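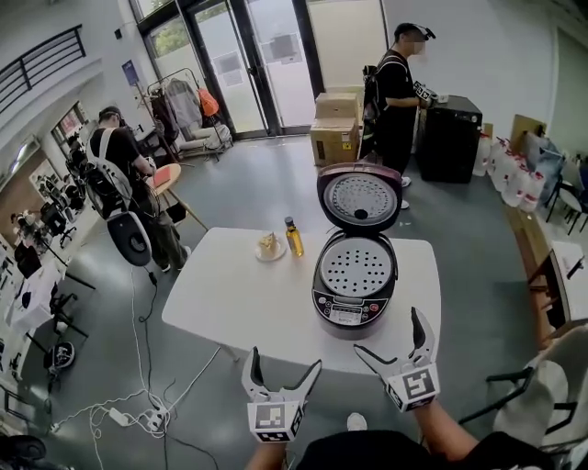

Figure 3. Hand-held grippers with marker cubes in use at a table with an open rice cooker. Two men with backpack rigs stand farther back.

4.2 What the hardware quote leaves out

Every proposal we reviewed for the Terngate budget made the same opening argument. A hand-held gripper costs far less than a robot arm, so a lab that wants manipulation data should buy grippers first and arms later, if at all. We do not dispute the unit prices. Our complaint is that unit price was the only figure most of the proposals worked out with any care, and it is a poor guide to what a site will spend by the end of its first year.

The two quotes we compared in detail came from Ratemum and Lo Presti. Ratemum offered its Flendadel gripper in pairs, with marker cubes, a head-mounted unit and a backpack harness sold as a kit. Lo Presti priced each part separately and left the harness to the buyer. On paper the Lo Presti quote was lower. Once we had added the missing items the gap closed, and we could find no honest way to rank the two without knowing how many finger pads a site would go through. Neither vendor would commit to a figure. Ratemum's sales sheet says the pads are "long-life," a term it does not define.

We then asked what a kit needs around it. Figure 3 gives some idea of the answer. The people doing the work take up floor space, and so do the tables, the household goods they handle and the power cables feeding the equipment. None of this appeared in the quotes. Terngate's own plan covered furniture and props with one line marked "sundries," which had been copied from an earlier application for a bench-mounted arm. An arm bolted to a bench needs a bench. Three people working at separate stations need three surfaces with something on each of them, and room to stand between them without bumping into one another.

Labor was handled even more loosely. The plan assumed 60 demonstrations per operator per hour. Majali, who reviewed the schedule for this study, pointed out that the figure had come from a demonstration by the vendor with a single object and no resets. It allowed nothing for closing a lid again, putting an item back on its plate, or recalibrating after a marker is knocked. When she reworked the schedule with resets included, the rate fell to 47. That change alone moved the end of the first collection phase out of October, and the plan had no money set aside for the extra weeks.

We are not convinced that 47 is right either. It rests on a small trial with experienced operators, and new staff will be slower. We use it in Table 4 because it was measured under conditions we can describe, and the other figure was not.

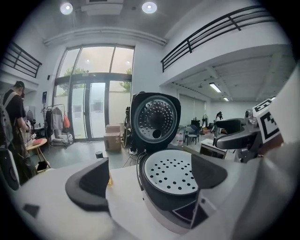

Replacement parts are the item on which we disagree most with the vendors. Both treat finger wear as a minor expense, and both base that view on tests with light, regular objects such as blocks and cups. Household appliances ask for something else. In the wrist-level view of a rice cooker with its lid standing open, the two dark gray fingers reach around the appliance from both sides, and the one on the right is pressed against the rim. A grasp that wide on a rigid curved body is the kind of contact we would want in a wear test before believing any estimate of pad life. It is also the kind of contact a site will record often if its task list is built from kitchen work, as Terngate's is. We have budgeted for 2 spare sets of fingers per gripper. Ko considers this too few.

The marker cubes raise a related problem. They are cheap to print and easy to replace, and the quotes are correct to price them low. What they do not price is the footage lost when a damaged or dirty marker goes unnoticed through a morning. A recording with poor tracking looks like any other until it is processed, and by then the operator has been paid and the table cleared. We recommend that rejected recordings be carried as a cost in their own right, charged against the equipment line so that the person choosing the equipment has to look at it.

Ko has argued for a simpler rule, under which a site would ignore purchase price entirely and compare offers on the full cost of 1,000 accepted demonstrations. We adopted this rule with some reluctance. It is fair to the vendors and easy to explain to a finance office, but it depends on what "accepted" means, and acceptance criteria at the sites we looked at were written after the equipment had arrived. A buyer could meet the rule by lowering the bar. We therefore ask that the criteria be fixed before quotes are requested, and that the same criteria be used in the vendor's trial.

One point in favor of the hand-held approach deserves to be stated plainly. The equipment can be moved. If the Terngate room proves too small, the kits can go to another building with little loss, while a mounted arm would need a new base and another safety review. We have given this some weight in Table 4, though less than Ratemum asked for in its comments on our draft. Moving a kit is easy. The tables, appliances and cabling have to move with it, and the stations have to be set up again before any comparable data can be recorded.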